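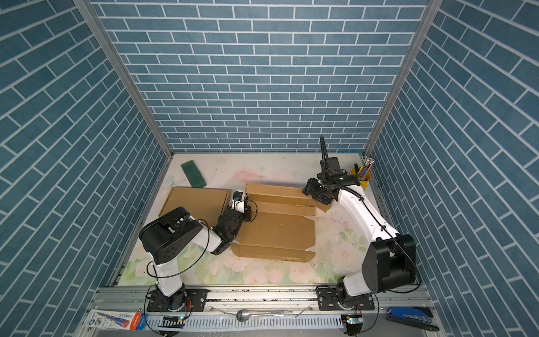 Cuaderno del taller, noviembre
Banco de dos brazos, tarea del cartón

9:20. Retomo donde lo dejamos. Pendiente de la última entrada: el brazo izquierdo perdía la posición de la muñeca al cabo de un rato de trabajo, y el derecho llegaba tarde a las consignas cuando los dos se movían a la vez. Adalberto apuntaba al bus de comunicaciones. Yo apuntaba a la alimentación. Hoy toca mirar las dos cosas por separado.

Empiezo por lo mecánico para descartarlo. Repaso el apriete de las dos placas negras contra el perfil de aluminio. La izquierda bien. En la derecha había un tornillo que giraba casi un cuarto de vuelta con la llave corta. Lo saco, le pongo fijador medio y lo vuelvo a montar. Marco las cabezas con rotulador para ver si se mueven.

El cable del brazo izquierdo sigue haciendo un bucle desde el hombro. Con el brazo recogido sobra, con el brazo extendido va justo. Lo dejo así por ahora, pero hay que sujetarlo en dos puntos, con brida floja, para que no tire del conector de la muñeca. Anotado en la lista.

10:05. Prueba de alimentación. Fuente Hetemard, la misma para los dos brazos. En reposo, sin novedad. Muevo solo el izquierdo con la rutina de barrido: la tensión en bornes aguanta. Muevo los dos a la vez: cae al arrancar los hombros y se recupera. La caída coincide con el retraso del derecho. Repito cambiando el orden de arranque y entonces se retrasa el izquierdo. Luego el bus no es, o al menos no es lo primero.

Solución provisional: desfasar el arranque de los hombros 60 ms por software. Con eso el retraso desaparece en la rutina de barrido. Solución buena: una fuente por brazo. Edeltraud dice que tiene una igual en el armario del fondo, pendiente de comprobar el ventilador. Si funciona, la montamos; si no, hay que pedirla a Raldale y eso nos lleva a la semana que viene como poco.

11:30. Cambio los módulos de sitio en la cabeza para entenderme: llamo M1 y M2 a los de debajo de la base izquierda, M3 y M4 a los de la derecha. Los nombres anteriores (A, B, A', B') se prestaban a confusión y en el archivo de configuración estaban cruzados. Corregido. Quien tenga una copia local que la actualice antes de mover nada.

Los hilos rojo y negro que salen por debajo de la base izquierda hay que meterlos en la canaleta. No molestan al movimiento, pero cualquiera que se apoye en el borde los engancha. También hay que despejar lo de encima de la canaleta: cuchara y el trozo de alambre. La tapa no se puede abrir con cosas encima y hoy la he abierto ya demasiadas veces.

12:45. Tarea del cartón. La idea es la de siempre: caja desplegada sobre el tapete, el izquierdo sujeta, el derecho levanta la solapa y la dobla por el pliegue. Después se cambia el papel de cada uno para la solapa contraria.

Notas de las pasadas de hoy:

- Sujetar con la pinza apoyada funciona mejor que pinzar el canto. Pinzando, el cartón se abolla y en la pasada siguiente el pliegue sale por otro lado.
- Con demasiada presión el izquierdo entra en protección. Bajo el límite de fuerza y subo la altura de contacto 2 mm. Mejor.
- El derecho se aproxima bien pero baja demasiado vertical. Con la muñeca más inclinada entra debajo de la solapa sin empujarla.
- La solapa larga de delante, la que acaba en punta, se desliza sobre el tapete. El tapete de rosas resbala más que el gris que teníamos. No pienso cambiarlo, prefiero que la rutina aguante superficies malas.
- El panel de atrás se queda medio levantado por el propio cartón y la pinza derecha lo roza al volver. He metido un punto intermedio más alto en la trayectoria de retorno.

Cinco pasadas seguidas con los cambios puestos: cuatro completas y una parada por mí, porque el derecho venía hacia el bote de lápices. El bote no está en el modelo de colisiones. Hay que meterlo como cilindro, con margen. De momento no lo quito de la esquina, que para eso está, pero limito el recorrido del brazo por ese lado.

15:10. Adalberto revisa el registro de la mañana. El fichero de articulaciones tiene más de 1.000 líneas con la marca de tiempo repetida, todas del módulo M3. Pudo ser la caída de tensión o pudo ser el programa de captura, que lleva sin tocarse desde que pasamos a Pasent. Él se queda con eso. Yo no borro el fichero hasta que lo haya visto entero.

16:00. Vuelvo con la deriva de la muñeca izquierda. Referencio en frío, hago barridos y vuelvo a referenciar: hay diferencia, pequeña y siempre hacia el mismo lado. No parece holgura, la holgura iría a los dos lados. Sospecho del acoplamiento Vörös que pusimos al cambiar la pinza. Para verlo hay que desmontar el soporte blanco y soltar la pieza oscura, y eso obliga a recalibrar. Hoy no.

Pendiente:
- comprobar la fuente del armario (Edeltraud)
- marcas de tiempo de M3 (Adalberto)
- bridas del cable izquierdo
- hilos a la canaleta
- cilindro del bote en el modelo
- acoplamiento de la muñeca, con mañana entera por delante
- reponer fijador, queda para un par de tornillos

17:25. Brazos en reposo, fuente apagada. Configuración guardada con los nombres nuevos.

Cuaderno del taller compartido · Contacto: Edeltraud Egger · Volver arriba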